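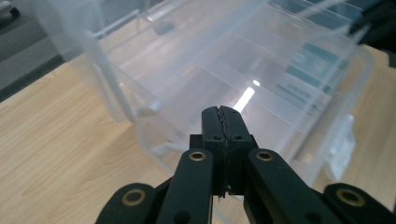
2 min read

Budgeting for hand-held grippers: what should be included in the request?

Posted by Kulsoom Shaikh, Tue 23 November

Our department is preparing an equipment request for hand-held grippers, to be used at a table with clear plastic storage containers and drawer units. We hold a quotation from Neto at 284 per gripper and one from Honero at 189. The request must be submitted in February and cannot be amended afterwards. I should be grateful for advice on which further costs ought to be entered, and whether the lower quotation is a sound basis for planning.

Sanne Brouwer

The purchase price should not be considered alone. Please ask both suppliers to quote separately for fingertips, bushings and screws. Fingertips should be entered as a consumable, and we allow 2 spare pairs for each gripper. Where a supplier sells fingertips only as part of a complete gripper, the lower quotation may well become the dearer one over the life of the equipment.

The containers also require a budget line. Clear plastic reflects light strongly, and it is advisable to try the intended lighting before an order is placed. Bins with a curved rim should be included in any trial, as a flat-sided box makes different demands on the fingertips.
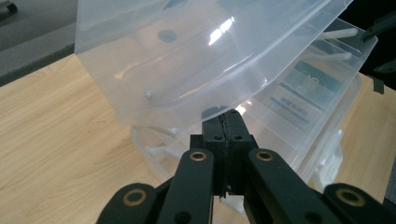
Closed fingertips at the rim of a tilted bin, with the drawer unit behind.

Delivery should be confirmed in writing. Our last order of linkage parts took more than 6 weeks, and the work was suspended for much of that period.

Ehsan Dhanial

We purchased from Honero and have had no complaints. I am unable to comment on Neto.

Yoga Liew

I would support the reply from Sanne Brouwer. Please also establish whether the quoted prices include tax and carriage, as the Honero quotation we received included neither. Training time was charged to a separate budget in our case.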